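Thursday, April 30, 2020
By the Essien project group

Our project is about one small question: do people in a shared office still need a desktop calculator, when everybody has a phone? The office belongs to Mamen, a small firm that sells window blinds. Two of us worked there in August as summer help, and we saw that the calculator was used every day, but the people were also complaining about it. So we chose it as our subject for the course.

First we made a list of the tasks. The most common was adding up the delivery slips, then changing prices with tax, and then checking the invoices from Drelledik before they are paid. We collected 300 slips and asked the office workers to add them in two ways, with the phone and with the desktop calculator. The slips were divided in small packs, and after every pack the person wrote down the total and the time.

The calculator was faster for almost all persons. We think the main reason is the size of the keys. On a phone the finger has no edge to feel, and one must look at the glass each time. The double-zero key also helped much, as many prices in this firm end with two zeros. One worker told us she would not give this key away for anything.
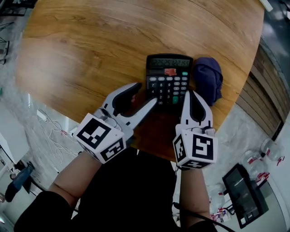 The mistakes were a different matter. In total we found 43 wrong sums, and more than half of them came from the desktop calculator. When we compared the wrong sums with the slips, the usual mistake was one digit pressed twice. In a long number it is hard to notice this, because the display shows all digits in one row without spaces. The phone puts a comma after each three digits, and the workers said that it is easier to read.

We also looked at the place where the calculator stands. A round table is pleasant for talking, but it has no straight side to put the slips along, and the papers turned a little each time somebody moved an arm. We tried a paper tray from Grolta for one week – it kept the slips straight, but it took a lot of the table and the workers did not like it.

Our proposal is simple. The office should keep the desktop calculator, and the person who adds the slips should read the number on the display one time before pressing plus. We tested this with two workers only, so we cannot say much about it yet. They were a bit slower and made fewer mistakes. The times for each pack are in the table at the end of our folder.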